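Sorting by hand at Nondthorpe: Lina Nseir on copper, bobbins and small-batch rewinding

Lina Nseir has run the winding room at Nondthorpe for long enough to have replaced every bearing in it at least once. The shop rewinds small motors and transformers, most of them out of equipment whose makers no longer supply parts. Last year it logged 1398 jobs. Few of them paid well on their own.

"People assume the winding is the hard part," she said when we met in her office in November. "Winding is arithmetic and tension. The hard part is finding out what was there before you took it apart."

The first step on any job is a record. Each coil is measured for resistance at a known temperature, photographed, and unwound with a turns counter attached. Where the insulation has burned, the turns fuse together and the count becomes unreliable. In those cases the shop weighs the copper, measures the wire diameter in several places and calculates the length.

"You strip the enamel before you put the micrometer on it," Nseir said. "If you leave the enamel on, you order one gauge too heavy, and then the last layer doesn't fit in the slot. Everyone does that once."

The shop's register holds 178 winding patterns that have been checked against a running machine. Patterns that have only been calculated are kept in a separate drawer, on yellow cards, until someone has tested them under load. Nseir does not let the two sets mix. A card moves across when the rewound unit has run for five hours at rated current and its temperature rise has been written down.

Much of the work comes from Birside, where there is a pumping station with equipment from three different decades. The rest arrives by courier, often badly packed. A stator that has been dropped on its end may have shifted laminations, and no amount of good winding will correct that. Nseir's intake form has a box for it, and the customer is called before any copper is cut.

On wire she is specific. The shop buys enameled copper from Lemer in full reels and decants it to small spools for the bench. Full reels are cheaper by weight, but they are heavy, and a heavy reel has inertia. When the winding head stops, the reel keeps turning, the wire goes slack, and the next start puts a snatch on it.

"Fine wire doesn't always break when you snatch it," she said. "It stretches. Then you have a thin section somewhere in the middle of a coil, and the resistance is a little high, and you spend the afternoon looking for a bad joint that isn't there." 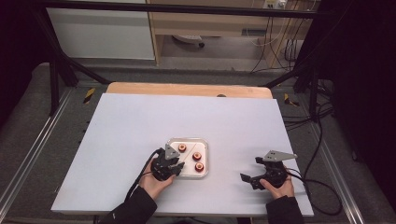

Three small spools in a clear plastic tray.

Decanting has its own cost. Every transfer is another chance to nick the enamel, and short ends accumulate. The shop used to keep them. It now sends anything under a set length for scrap, a decision Nseir said she put off for too long.

"You tell yourself you'll use it for a small choke. Then you have a cabinet full of spools with four meters on each and no labels. A spool with no label is scrap already. You just haven't weighed it in."

Labels are written in two places, on the flange and on a tag through the center hole. The tag carries the gauge, the enamel grade and the reel number. If a coil fails early, the reel number allows the shop to pull every other job wound from the same stock. That has happened twice under Nseir. The first time, a section of enamel failed at 400 volts on the surge tester, well under its rating – the rest of the reel went back.

Tension is set with a felt clamp and checked with a spring gauge. The shop tried an electronic tensioner from Zoubi for a season. Nseir thought well of it on long runs, less so on short ones, where the setup took longer than the coil.

"I'd have it back for a batch of 50," she said. "We don't get batches of 50. We get one, and it's needed by four o'clock."

Varnish is the last stage and the one she is least willing to hurry. Units are preheated to drive off moisture, dipped until the bubbling stops, drained, and baked. A unit that leaves the oven early can pass every electrical test and still have soft varnish in the center of the slot, where the turns are free to move against each other.

She is training two winders at present. Both started on stripping and counting, and neither has yet been given a burned stator to work out alone. Asked when that would change, she pointed to the yellow cards.

"There are some in there I calculated years ago and never tested. They can start with those."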